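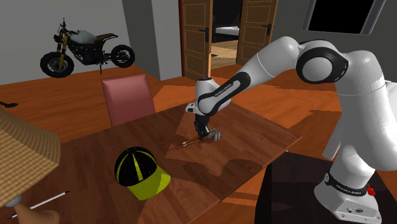
Ticket: Scheduled exports arrive empty after October update
Product: Netdale Reports
Site: Jikarstead office
Opened by: Mostafa Zerouali
Priority: Normal
Status: Resolved

Reported problem

The nightly stock report is set to run at 8 and email a spreadsheet to the Jikarstead purchasing list. After the October update the email still goes out, but the spreadsheet has the header row and no data under it. Running the same report by hand from the Reports page gives the full file. The Cheetham office uses a copy of the same report and has no trouble.

Log

Support, first reply
Please send the job history for the last five runs and tell us which account owns the schedule. You can find both under Schedules, then Details. Also confirm whether the date range on the report is fixed or relative.

Mostafa Zerouali
Job history attached. All five say Completed, no warnings. Each run took under a second, and before the update they took a couple of minutes. Owner is the shared account "jk-reports". Date range is relative, last 90 days.

Support
Thanks. A run that short usually means the query came back with no rows. Two things to try, in this order:

1. Open the schedule, click Edit, change nothing, and save it. This rewrites the stored settings in the new format.
2. Click Run Now from the schedule itself. The button on the Reports page uses your own login and won't tell us much.

Mostafa Zerouali
Did both. Saved fine. Run Now from the schedule gives the same empty file. I also changed the range to a fixed one covering last month and it was still empty, so I don't think it's the dates. Put it back to 90 days.

Support
Agreed, we can rule out the date range. Please sign in as jk-reports and open the report on screen. Let us know what shows in the Warehouse filter at the top.

Mostafa Zerouali
Warehouse filter says "None available". On my own login it lists Jikarstead, Cheetham and Durnisness. The shared account used to see all of them – I set it up myself.

Support
That explains the empty file. The update moved warehouse access from the user record to the group record. Accounts that were in a group kept their access. Accounts with no group lost it, and the scheduler doesn't treat that as an error. Cheetham's schedule is probably owned by a person who is in a group.

Fix:
1. Go to Admin, Groups, and open Report Readers (or make a new group with read access).
2. Add jk-reports as a member.
3. On the Warehouses tab, check the sites the report needs and save.
4. Sign jk-reports out of all sessions. Old sessions keep the old permissions.
5. Run the schedule again.

Mostafa Zerouali
Checked Cheetham and yes, theirs is owned by a supervisor's login. Added jk-reports to Report Readers with all the warehouses. First run was still empty because I skipped step 4. Signed it out everywhere, ran again, full file. Will leave this open until the 8 o'clock run.

Mostafa Zerouali
Scheduled run came through with data. Purchasing has it. Can the job history show a warning when the account has no warehouses? Completed is misleading.

Support
Passed to the product team as a change request. No date for it yet. Closing this ticket – reply here to reopen.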